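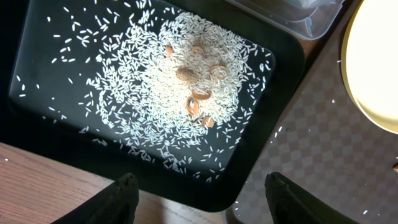 Trier le riz et les coques sur un plateau : préparer et mener l'activité

Le tri à la baguette est un exercice de motricité fine qui demande peu de matériel et se range vite. On mélange du riz cru et des morceaux de coques d'amandes sur un plateau, puis on retire les coques une par une pour les déposer dans un bol. L'exercice convient aux enfants à partir de 4 ans avec une cuillère ou une pince, et plus tard avec des baguettes. Les adultes qui rééduquent une main après une immobilisation le pratiquent aussi, avec l'accord de leur thérapeute.

Matériel

Un plateau rectangulaire à rebord, de couleur foncée
200 g de riz long grain cru
Quelques coques d'amandes, entières ou cassées
Un bol peu profond
Une paire de baguettes en bois
Une boîte fermée pour conserver le riz

Choisir le plateau

Le rebord compte plus que la taille. Même bas, il arrête les grains qui roulent quand on pousse le tas. Les coins arrondis se vident mieux que les angles droits, où le riz se coince. Prenez une couleur sombre : les grains blancs s'y voient un par un, y compris ceux qui se sont éloignés du tas, et le ramassage va plus vite. Sur un plateau clair, on en oublie toujours.

Évitez les plateaux à motifs. Folke Viklund, qui anime l'atelier du vendredi chez Coluden, utilisait au départ un plateau fleuri et l'a abandonné au bout de deux séances, les enfants cherchant les coques dans les fleurs.

Préparer les coques

Cassez les amandes à la main ou au casse-noix et gardez des morceaux de formes différentes. Une demi-coque creuse se saisit par le bord. Un éclat en biseau bascule et oblige à reprendre l'appui. Un fruit entier, dans sa coque, est plus lourd et glisse davantage. Jetez les éclats trop pointus et les miettes de moins d'un demi-centimètre. Passez le doigt sur les bords avant de donner les morceaux à un enfant.

Attention aux allergies aux fruits à coque : en cas de doute, remplacez les amandes par des boutons ou de petits bouchons. Avec un jeune enfant, restez à côté pendant toute l'activité, car les petites pièces peuvent être avalées.

Installer le riz

1. Posez le plateau à plat sur une table stable, devant la personne assise.

2. Versez le riz d'un seul endroit, à faible hauteur, pour former un tas. Laissez les grains s'étaler autour sans les ramener.

3. Posez la plupart des coques sur le tas et enfoncez-en une ou deux à moitié. Pour un débutant, laissez tout en surface.

4. Placez le bol du côté de la main qui travaille. Le trajet doit rester court au début.

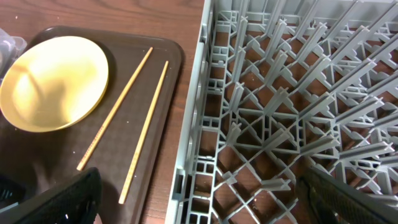
La tenue des baguettes se travaille à vide, avant de toucher au riz. La première repose dans le creux du pouce et ne bouge pas. La seconde se tient comme un crayon, entre le pouce, l'index et le majeur, et c'est elle qui ouvre et ferme la pince. On saisit avec les bouts fins, les extrémités les plus épaisses restant vers le haut. Des baguettes en bois clair, un peu écartées sur le plateau à côté du bol doré, se prennent facilement l'une après l'autre. Si elles portent une bande de petits signes foncés, celle-ci peut servir de repère pour replacer les doigts au même endroit. Faites ouvrir et fermer la pince plusieurs fois avant de commencer.

Mener l'exercice

Commencez par les morceaux posés en surface. Demandez de soulever la coque bien droite, de marquer un arrêt au-dessus du tas pour laisser tomber les grains, puis de la porter jusqu'au bol. Terminez par les pièces à demi enfouies. Si un morceau tombe en route, on le reprend là où il est.

Une séance courte suffit. Arrêtez dès que la main se crispe ou que l'épaule monte.

Varier la difficulté

Plus facile : une pince de cuisine à la place des baguettes, et des coques entières.
Plus difficile : éloigner le bol, changer de main, ou enfouir toutes les coques.

Ranger

Retirez les coques restantes, inclinez le plateau au-dessus de la boîte et poussez le riz avec un pinceau sec. Essuyez ensuite les miettes et la poussière d'amidon avec un chiffon à peine humide. Le riz se réutilise pour l'activité mais ne se mange plus. Écrivez-le sur le couvercle et rangez la boîte à l'écart des provisions.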